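Collecting our own folding examples with two hand-held grippers - how do you plan the sessions?

Posted in Robot Learning, Home Projects
April 21, 2024

Krešimir Trajkovski
Hi all! Two of us have started gathering examples of clothes handling for a small learning project (we call it Feltik), and I'm completely hooked. We work in a bedroom, with a bed, a few garments and a hand-held gripper for each hand.

Blue cotton, bed and grippers:
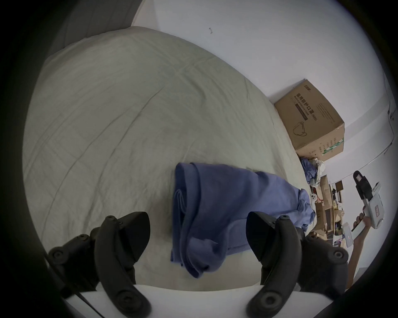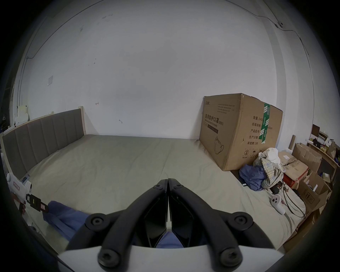
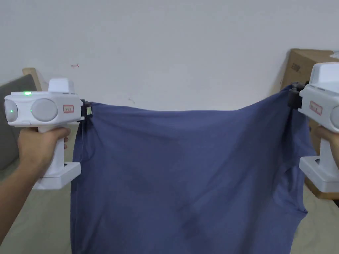 We want 2,000 examples of picking up a garment, holding it by two corners and laying it out flat, and we have 387 so far. My questions are these. Should we keep the room the same until the policy learns something, or start changing things now? And what do you do with fumbled grasps? My partner bins every one, but I have a feeling the recoveries are worth something. We also can't agree on how crumpled a garment should be at the start. I shake mine out and drop it, she makes a proper ball of it.

Lejla Kadrić
Lovely project, and 387 is plenty to learn from already! Train on what you have before you record any more. We waited far too long on ours (Deltus, towels only) and found we'd been closing the jaws at a different point in the movement depending on who was holding them.

On fumbles, I'm with you. If the jaw slips and you calmly go back for the corner, keep it and tag it as a recovery. If you stop, laugh and start again, bin it. We keep the tagged ones in their own folder so we can train with and without them.

For the starting state, do both of yours! Write the starts on slips of paper - dropped, balled, half folded, inside out - and draw one before each take. Left to myself I drift towards the easy ones by teatime.

As for the room, change one thing every 20 takes. Curtains open, curtains closed, a different sheet, you standing on the other side of the bed. Then hold back a garment you never train on and test with that.

Kha Hồ
more data. also slow down, everyone moves too fast at first

Azra Stoyanova
Agree with Lejla on nearly everything, except I'd leave the sheet alone until the first training run works at all. Changing the garment gave us much more than changing the background. We went through 3 shirts of different thickness and the thin one was by far the hardest, it kept folding over on itself just before the grasp.

One more thing - check that both grippers' recordings line up in time before each session. We clap the jaws together twice at the start of every take and look for it in both videos. Takes a moment and saved us a whole December of work. Do post how the first run goes, I'd love to see it!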